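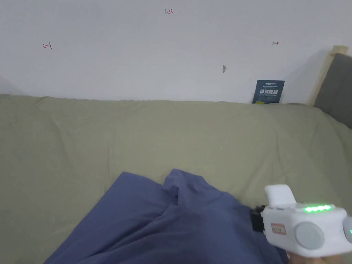
Skalo Fitted Sheet and Cover Set in Olive

Home / Bedroom / Bed linen / Skalo

A sheet has one job, and most of the ones we've owned have quit by about 3 a.m. You wake up on bare mattress with an elastic corner wrapped around your ankle. The Skalo set is our answer to that. It's a cotton sheet and a flat cover in a green that sits between olive and sage, depending on the light and on who in the house you ask.

We've sold it since May, and it's now the thing people come in to touch and then go home to think about. Take your time. It's a sheet. It will wait.

The color

We call it Olive because the label had room for five letters. In a bright room it leans toward sage. Under a yellow lamp at bedtime it goes closer to khaki, and on a gray morning it's a green you'd have trouble describing over the phone. It gets along very well with white walls, light wood and dark gray upholstery. It does not get along with purple, but few things do.

If you're matching it to curtains or paint, order the swatch first. It costs 2 dollars, and we take that off your order if you go ahead. Screens lie about green more than any other color, and we've had the return boxes to prove it.

The fabric

Plain woven cotton, matte, with no shine and no pattern. It's washed once before it's cut, so most of the shrinking has been done on our time. It feels soft out of the bag and softer after a month.

It wrinkles. We would like to be clear about this before you write to us. Cotton that doesn't wrinkle has usually had something done to it, and we haven't done it. You'll get soft creases across the middle and a bit of bunching along the wall side, where your arm doesn't reach when you're making the bed. If you want the hotel look, iron it slightly damp. If you have a life, pull it straight and shut the door.

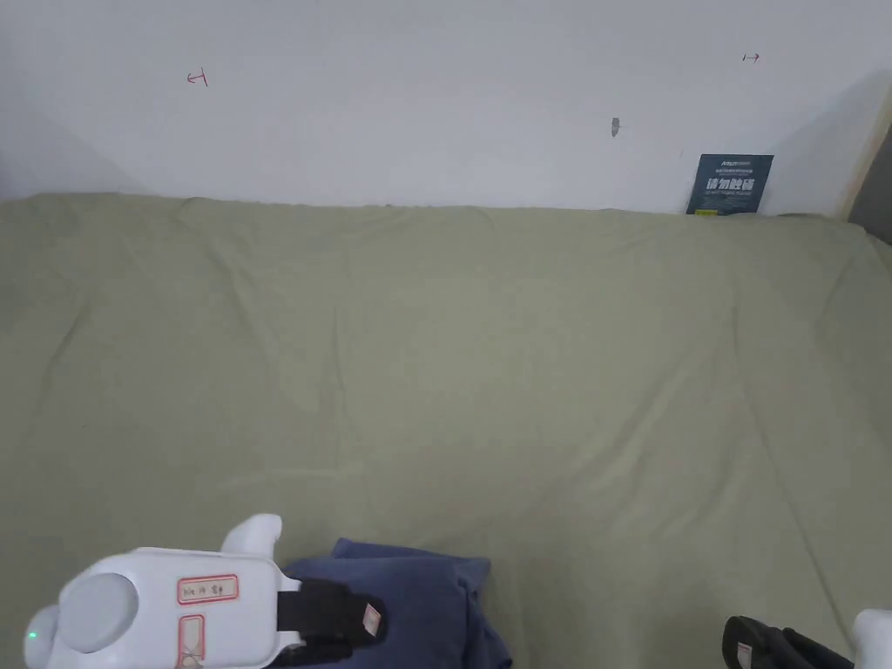

The fit

The fitted sheet takes a mattress up to 38 centimeters deep, topper included. Measure with the topper on. We say this on every page of this site and still get a steady supply of mail from people who measured with the topper off.

Elastic runs all the way around the hem, with a stitched tab at the foot end so you can tell which way it goes without the traditional three rotations. The flat cover has no elastic and no opinions. Use it as a top sheet, throw it over the whole bed to hide the pillows you didn't fluff, or put it on a daybed.

On beds pushed up against a wall, start with the far corners. You'll have to climb on. There is no elegant way to do this and we've stopped looking for one.

What's in the bag

One fitted sheet
One flat cover
One drawstring bag in the same cotton, handy for socks or for losing the other sheets in

Pillowcases are sold separately, two to a pack, and they come from the same dye lot if you order them together. Order them in a different month and they may be a shade off. You'll notice for a week.

Sizes

Twin, full, queen and king. The queen flat cover measures 267 centimeters on its long side, which leaves a decent drop on most frames. If yours is a tall wooden frame with posts at the corners, the cover will bunch a little where it meets them. Tuck it behind and carry on.

Washing

Warm wash with similar colors. The first wash gives up a little green, so leave the white shirts out of it. Tumble dry low, or hang it over a line if you have one long enough. Skip the bleach and skip the fabric softener, which coats the cotton and makes it feel like a raincoat after a while. Take it out of the dryer promptly, or find one sock and half a towel living in the corner pocket.

Price and delivery

The queen set is 80 dollars. Twin and full are less, king is more, and the exact figure shows when you pick a size. Orders placed before noon leave the same day, in paper, with no plastic and no tissue. We did try tissue. It got everywhere.

Returns are fine if the sheet is unwashed and unslept in. We can tell. So can the cat hair.

Goes well with

Warkano wool blanket — heavy, plain, slightly scratchy in the way some people insist on
Steinbach reading lamp, with a switch you can find in the dark
Jasthorpe mattress topper, firm side and soft side, for couples who have discussed it

Common questions

Does it pill?
Not much. You may see a little fuzz in the first month, mainly where your heels go. It washes off.

Is the green the same as last season's?
Near enough for the same bed, too far for the same pillow.

Can I buy the cover without the fitted sheet?
Yes, from the drop-down menu. The fitted sheet is also sold alone, for those whose covers always end up on the floor.

Out of stock in your size? Leave an email address in the box and we'll send one message when it's back.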